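# A place to put things down

*By Bijan Nazari*

Lajos Tóth has been fitting out work rooms for eighteen years, first with his uncle at Dudás and later under his own account in Stosbridge. When I ask him what he considers the most important object in such a room, I expect him to name the table or the chair. He thinks for a moment and asks if he may have some more tea.

"The tray," he says then. "People are a little disappointed when I tell them this. They have paid for good tables and they want to speak about the tables."

His opinion comes from the years at Dudás, where he was responsible for the small parts. The firm had a storeroom in Zikenness with 436 trays in it, in every colour the supplier could offer, and it was his duty to bring them to the customers and to collect them again. In this way he saw how they were used. Some came back with paint on them. One came back with a birthday cake.

"I did not learn it from a catalogue," he says. "I learned it from washing them."

Today he recommends a plastic tray with a raised rim and rounded corners. The rim keeps a screw or a pen from rolling to the floor, and the corners are a question of cleaning. In a sharp corner the dust stays, and one must go after it with a small brush. Tóth has owned many small brushes and does not wish to own more.

About colour he is more strict than I expected. On a light table he wants a tray that is clearly another colour, and blue is his usual choice.

"A cream tray on a cream table is elegant, yes. Then you put your cup half on the rim, and it is not elegant any more."

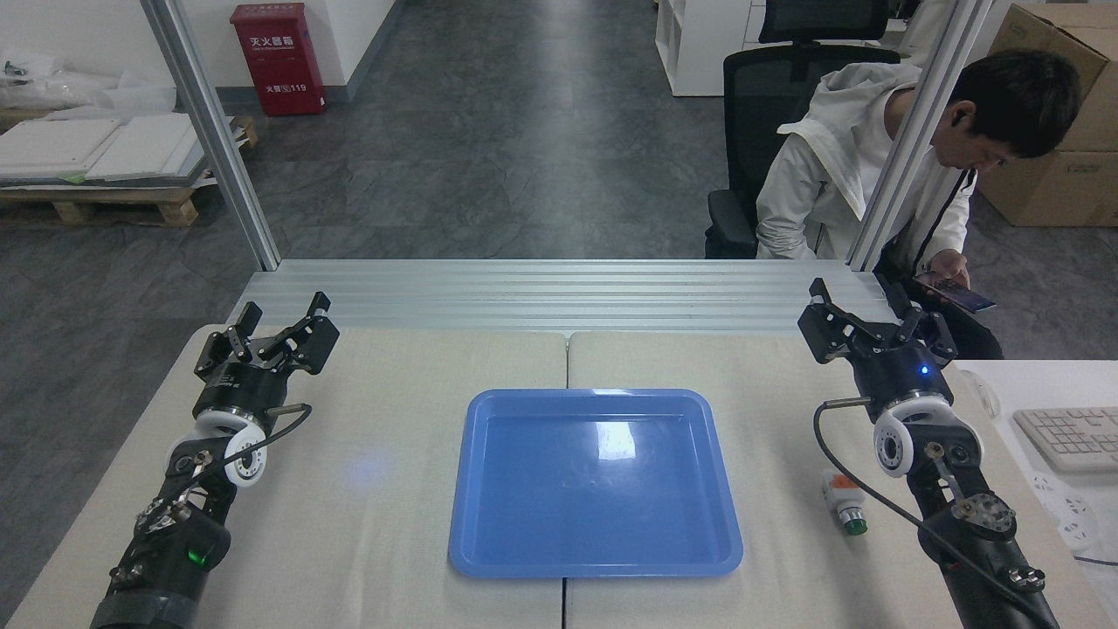
*A blue tray in the middle of a cream-coloured table made of two panels.*

We speak for a long time about tables with a seam. Many customers ask him for a single large top and are surprised when he advises against it. His reason is the staircase. For a job in Britau he once ordered a beautiful top in one piece, and it stood in the entrance hall for the whole of November while the owner and the architect discussed whether a window could be taken out. In the end it was sawn through the middle.

"So they had a seam also," says Tóth, "but a bad one."

Two panels can be carried by 2 people without shouting, he explains, and if one is damaged it can be changed alone. The joint must be tight and both sides must have the same height. He tests this with his fingernail, and after that with a sheet of paper which he pushes slowly across. When the paper stops, he takes his tools out again. A tray may stand over the seam without any trouble, and he even likes this, as the line helps people to put it back in the middle.

I ask him about light, which I know is a difficult subject for him. He sighs.

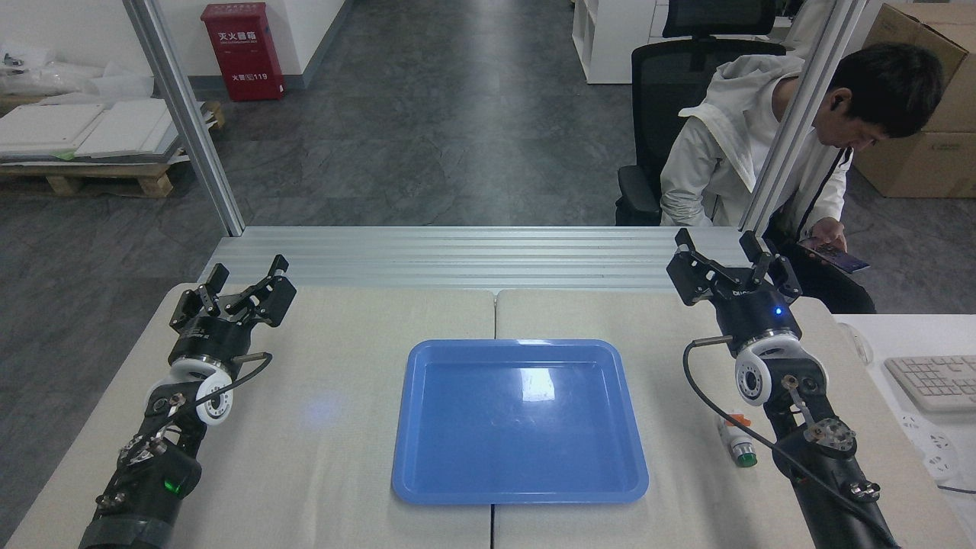

"Shiny plastic is easy to wipe, and I would buy it again," he says, "but you must sit down at the table before you decide about the lamps. Everybody looks at a room standing. Then they sit, and there is a white spot in front of them." He has no objection to a little glare in a tray. If small things must be read or sorted in it, he moves the tray first, then the chair, and only after this he speaks with the electrician.

The chairs themselves he leaves to the customer. He prefers a mesh back and he finds that armrests should be tried by the person who will use them. For the computer he asks for a separate desk at the side, with enough room for the keyboard and the mouse, so that the main table remains free for the work. Cardboard boxes he accepts "for a short time". When I ask how long a short time is, he laughs and says that in his own office it is since spring.

At the moment he is preparing an order for a school workshop near Stosbridge. The trays arrive in cartons of 48, and the school needs 18. He has written to the supplier twice about it. If the answer is still no, he will take the full carton and keep the rest in his garage, where, according to his wife, there is no place for them.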